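6th October

Long one today, mostly because the starch paste finally did something I can explain and I want it written down before I forget which jar was which.

Picking up from where I left the Jafarzadeh ledger: text block is out of the old case, spine is clean, and the first 4 gatherings are guarded. The old glue came away in sheets once I gave up on the dry scraping and went to a poultice. I left it on for 25 minutes under a strip of polyester, lifted it, and the brown stuff rolled up under the bone folder like pencil eraser crumbs. Very satisfying! I did get greedy near the tail and took a bit of paper fiber with it, so there's a thin patch about a thumbnail long. I've put a scrap of tissue over it and it will disappear under the lining anyway.

The paste. I made two batches, one from the Plirkus wheat starch and one from the end of the old tub (label gone, might be the one we opened back in February). Same water, same pan, same wooden spoon, same me standing there stirring and getting bored. The Plirkus batch went glossy and then set up into a proper firm pudding. The old tub stayed cloudy and a bit stringy and never really got there. Pushed both through the horsehair sieve twice. The Plirkus one thins down beautifully with a wet brush. The other one is grainy — you can feel it between your fingers — and I would not put it on anything I cared about. I've moved the old tub to the shelf with the board offcuts and written TEST ONLY on it in marker.

Tested both on strips of the Duser tissue, pasted to scrap ledger paper and left under a light weight until after lunch. Peel results:

- Plirkus, thick: tissue tore before the joint did
- Plirkus, thinned: same, with a nicer edge and hardly any cockling
- old tub, thick: lifted at one corner when I flexed it
- old tub, thinned: came off in one piece, hopeless

So thinned Plirkus for all the guards from here on, and thick for the spine lining.

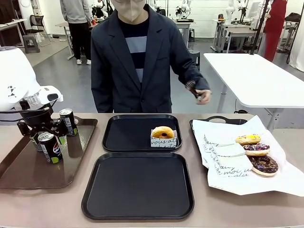

## Sewing plan

I went back and forth on this all afternoon. The ledger was sewn on four raised cords, and two of those have snapped clean through at the front joint. I'd been leaning toward tapes because the thing weighs a ton and I wanted it to open flat for whoever ends up reading it, but the old sewing holes don't line up with any tape width we have and I'm not punching new ones in paper this soft. Cords it is. I'll reuse every original hole.

There are 25 gatherings. Thread is the question. I sewed a dummy with the thick linen and the swell at the spine was ridiculous, like a wedge of cheese. Went down a size, waxed it lightly, and the dummy came out with just enough swell to round nicely. Keep the dummy! It's in the drawer under the nipping press with a note tucked in the middle.

One thing to watch: the first and last gatherings are on a heavier paper than the rest, and they want to pull forward on the frame. I think hooking the guards around them a little wider will help. If anyone has done this on a stationery binding before, please scribble in the margin, I'm guessing.

## Boards and cloth

Not there yet, but I measured while I had everything out. The original boards are delaminating at all the corners. I can consolidate three of them with paste and a clamp, and the fourth is basically felt at this point and needs a new corner built up. The Pleltular cloth sample is too blue next to the old cover in daylight. Under the bench lamp it looked perfect, which is how I got fooled last time too. Asked for the next shade over and will try toning a piece with acrylic in the meantime.

## Leftovers

- Press boards need wrapping again, one has a dried paste ridge that will print into anything soft
- Brush with the green handle is shedding, bin it
- Low on blotter, fine on silicone paper
- Paste jar with the blue lid is today's Plirkus, good for a few days in the fridge, toss it if it smells sour or goes watery on top

Tomorrow: finish guarding, then set up the frame and string the cords.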